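Tilia kit packing: frequently asked questions

Last revised 1 Jan 2020. Applies to packing benches at Bundbridge and to outside packers working to the same sheet.

What goes into a kit?

One round controller board, the solenoids listed on the order line, and a set of loose wires. Order lines differ, so read the line before picking. The board and solenoids are picked from the yellow bins. Wires are laid straight into the tray.

How should the bench be laid out?

Bins at one side, steel tray in the middle, nothing else within reach of the tray. Boards and solenoids are kept in separate bins. A solenoid body is heavy for its size and will mark a board if it rolls onto it.
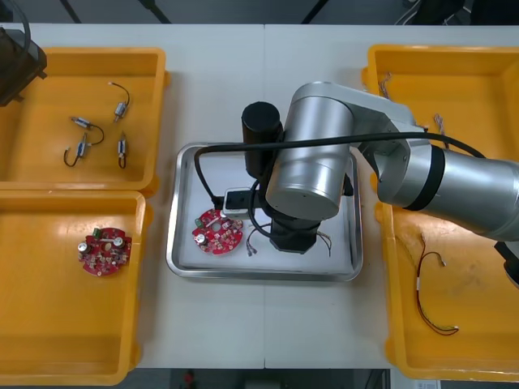
Bins at the left, kit tray in the centre with a board and wires in it.

Why a steel tray?

It has a raised rim and rounded corners, so small parts stay in and are easy to pick out again. It also wipes clean. The tray is for collecting parts only and is never powered up with a board in it.

Can I stack boards in a bin?

No. The tall capacitor stands well above the rest of the board and takes the load if another board is put on top. Lay boards flat, component side up, in a single layer.

Where should I hold a board?

By the edge, or at the central hole with one finger. Keep off the capacitor and the green terminal block. Neither is a handle, and the solder joints under the terminal block are the first thing to go if the board is lifted by it.

Do I need to record the label?

Yes. Copy the code from the white sticker on to the kit sheet in full, including leading letters. Do not copy the small white lettering printed on the board itself, which is not the serial code.

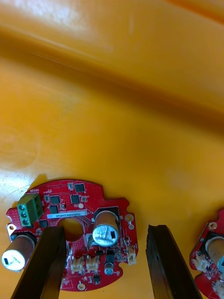 Skimico asked whether the last few characters would be enough, as their own sheet has a narrow column for it. They would not - two batches can share an ending. Widen the column or write on two lines.

What do I do with a sticker that cannot be read?

Put the board aside, face up, and fill in form 565. Do not peel the sticker to straighten it.

What should boards rest on when they leave the bin area?

White foam sheet, one thickness, cut to the size of the box. Check it for grit and bits of wire first. The foam sheet is for cushioning and should not be taken for an anti-static one. Boards that need static protection go in a shielding bag before they go anywhere near foam. 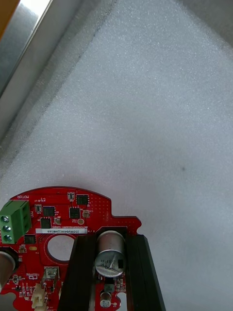 Controller board over foam sheet, label sticker facing up.

Can foam be used again?

Yes, until it is torn or holds a dent. Majumder supplies it in packs of 100 sheets. Part-used packs go back on the shelf with the open end folded under.

How do I stop the solenoid leads tangling?

Set the solenoids down one at a time with the leads pointing the same way. If two leads have crossed, lift the upper solenoid by its body and let the lead come free. Do not pull on the wire or on the connector. The plunger should not be used for lifting either, as on some types it slides out.

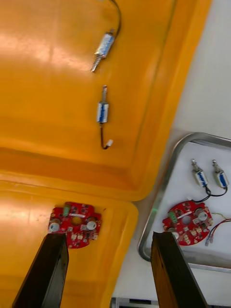 Faults and returns

A plunger feels stiff. Is it a reject?

Try it by hand, three strokes. If it still catches, tag it and put it in the returns box. Do not oil it.

A kit is one part short. Can it wait in its tray?

Until the end of the shift. After that the parts go back to their bins and the line is picked again from the start.

How long are kit sheets kept?

11 months, then until the following June clear-out.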